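Turkgate Tabletops -- Questions I Get All the Time

Hi, I'm Stellan Torvik and I make and refinish wood tabletops in Skumton. I got tired of typing the same emails over and over, so I put the answers on one page. If yours is missing, write to me and I'll probably add it.

What kind of oil should I use?
Plain food-grade mineral oil if you cut or roll dough right on the wood. For a desk or a table where people just eat off plates, I like a hardwax oil much better. It costs more, but you'll put it on maybe once a year and then forget about it. Please don't use olive oil! It goes sticky and starts to smell, and then I get a sad phone call in August.

How do I put it on?
Clean top, old T-shirt, thin coat. Go with the grain, wait half an hour, then wipe off everything that's still sitting on the surface. People always leave too much on (I did too, on my own kitchen table, and my sleeves stuck to it for a week). Two thin coats beat one thick one every time. Lay the oily rags out flat outside to dry before you throw them away, because a wadded-up rag with hardwax oil on it can catch fire by itself. I mean it about the rags.

How long before I can use the table?
With mineral oil, the next morning. With hardwax oil you can set light things on it after a day, but I'd keep hot mugs and wet glasses away for 10 days.

Why are the strips in my top all different colors?
It's a butcher-block style top, so it's glued up from lots of strips, and they come from different boards. Some take the oil darker than others. I do shuffle them around before the glue goes on so you don't end up with three dark ones side by side, but I'm not going to stain them to match. The differences soften a bit as the wood ages, and most folks end up liking them.
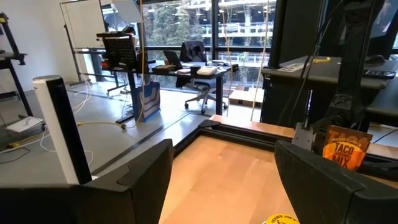
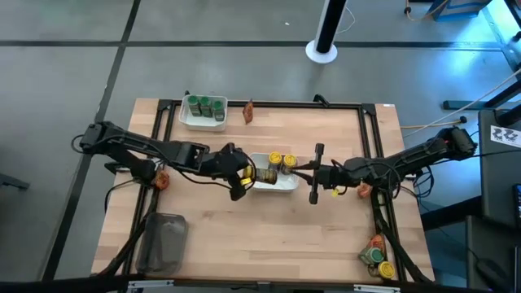 Light wood tabletop, both photos.

Can you get a white ring out?
Usually, yes. White means the moisture is stuck in the finish, so try a dry cloth and a warm iron (no steam) for a few seconds at a time. A black ring is in the wood itself and has to be sanded. Bring that one to me if you're nervous about it.

What grit do you sand to?
120, then 180, and I stop there for most tables. I had a customer from Bristbridge go all the way up to 2000 because he'd read it somewhere, and the oil just sat on top like rain on a car. Very shiny, very pretty, and we had to scuff it all back down.

My top has a gap at the end in winter. Is it broken?
Nope! Wood shrinks in dry air. If a hairline gap closes up again by summer, leave it alone. If it's wide enough to slide a dime into, send me a picture and tell me what kind of heat you have.

How big can you go?
82 inches is the longest I can do, and that's purely about my shop door. The Bondarchuk family wanted a longer one and we made it in two pieces with a joint in the middle. It came out nicely, but it took forever and I'm still a little scared of it.

Do you deliver?
Around Skumton and Bristbridge, yes, on Saturdays. I need one other person at your end to help carry. Stairs are fine, spiral stairs are not -- ask me how I know.

Can I come by the shop?
Sure, just email first. I run the sander with ear protection on and won't hear you knocking.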